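The big white table and I have been together since spring, and it still shows every crumb.
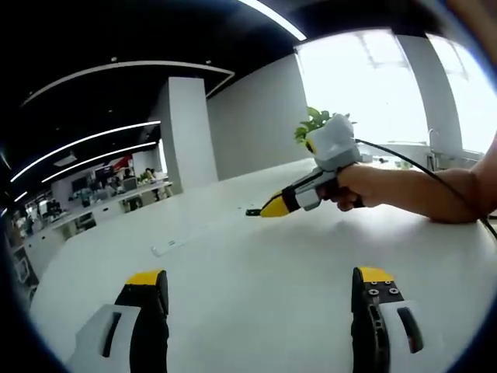
Dondness, October

I paid 200 for it, over Leen Hamdan's objections. She wanted oak. Oak hides things – coffee, mostly. The plant by the window has done well, at least, and takes no position on furniture. 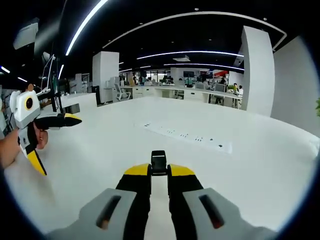

Leen now wipes her end at noon and leaves mine alone, as a protest. I've bought 27 coasters. She uses a saucer.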